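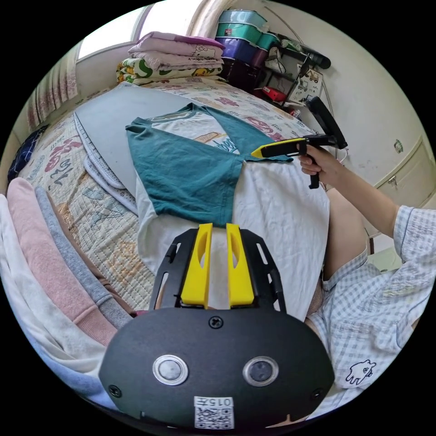
Plistutberg is a test bench for robot end effectors. We compare grippers, arms, wrist cameras and controllers on tasks that are not laid out for them, and we publish what we measure. Most of our work concerns hand-held grippers, where a person does the manipulation and a camera on the tool records it, and the question for the customer is how well the recording transfers to an arm. Folding is our standard soft-goods task. A raglan shirt spread on a quilted bedspread is a hard item for a parallel jaw: the teal sleeve is wide and lightly wrinkled, the white body creases, and the surface underneath is stitched and printed, so the edge of the garment has to be found against a busy background. Yellow jaw tips help here. They separate well from black linkages and from most cloth, and the gap between them can be read directly from the wrist view.

How we started

The company was founded by Dela Akpalu and Ayuba Asante in January, after both had spent several years integrating arms for packaging lines. Dela handles mechanical design and jaw geometry. Ayuba handles calibration, time synchronization and the controller side. The first product was a fixture for measuring jaw backlash, named Rullel, which is still in use and is still the item we are asked about most. The drawings are available on request. The firmware is not in a state we would want to hand over.

What we test

Jaws. We measure closing force at the tip, parallelism under load, and slip on cotton knit, woven cotton and fleece. Curved cut-outs on the inner side of a jaw are compared with flat faces of the same length. Flat faces hold a single layer of knit better in our setup. Cut-outs do better on handles, tubes and rolled cuffs.

Cameras. Wide circular lenses are scored on how much of both jaws stays in view through the full stroke, and on distortion at the edge, where the second hand usually appears. Two-handed tasks are recorded with left and right tools labeled separately. Swapped labels are the most common fault in the data sent to us, and we check for them first.

Controllers. We run the Abugri controller as our reference and compare others against it at the same gains. Loop jitter is logged for the whole trial, including the idle periods, which vendors tend to leave out.

Arms. Arm trials are limited to what fits on our two benches. Payload above 20 kg is out of scope.

Method

Each gripper is run through 192 trials on the standard task set, which has 34 items. Between trials the garment is shaken out and laid down again by hand. We do not iron. A trial ends when the operator opens both jaws and withdraws, or at the time limit. Failed trials stay in the report with the reason for failure in a separate column. Fingertips are inspected for wear every 20 trials and replaced in pairs.

Raw logs are stored in the Kikeck format with a plain text index. Customers receive all of it, with no summary score. We tried a summary score in the early reports and dropped it, as readers were comparing a gripper tuned for fabric with one tuned for cartons on a single number.

Working with us

Send the tool, its mounting drawing and the cable pinout. Please include a spare set of jaws. Tools without a documented encoder zero are returned untested.

Page revised 19 July 2023

20 shares
0 comments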